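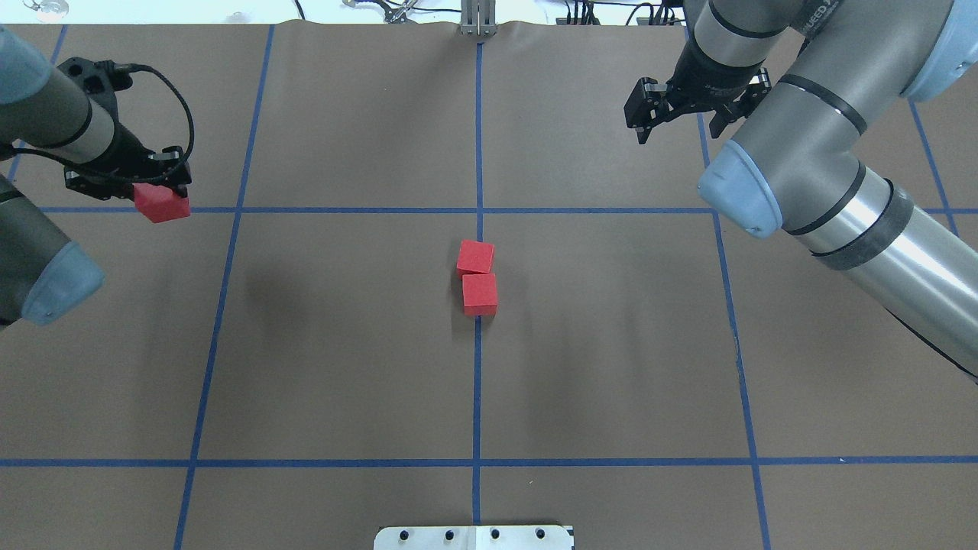

I'd wanted to get inside the Gredholm packing works for ages, so when they opened the doors one morning in June I was there before the tea urn was even on! Cinzia Dal Bello took our group round, and she began in the training room, where packers learn to work with the arms before they go anywhere near the line. It's all done on brown paper marked out in blue tape, with red foam cubes, and I watched the left arm hold one up in its gripper while two more sat together near the middle. Very soothing (I could have stayed an hour).

What I really wanted to know was what it means for the staff. The site has 204 people, and Cinzia said the lifting has mostly gone from the Codell line, where a packer used to shift 700 trays a shift. Miroslava Onyshchenko did that for years. She now sets up the arms and teaches the new starters, and she told me her shoulders are much better but she misses the chatter – you stand further apart these days, and break times are staggered.

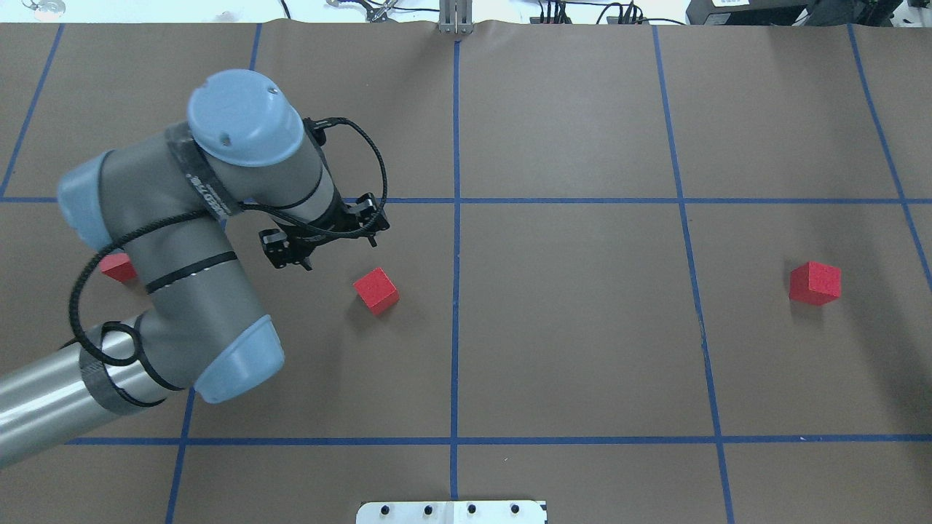 One of the training room arms, with three cubes on the grid.

She also said the pay went up a grade, though not for everyone, and a few of the older hands moved over to Semaan instead of retraining. Lunch was a cheese roll in the canteen, and the coach left at two.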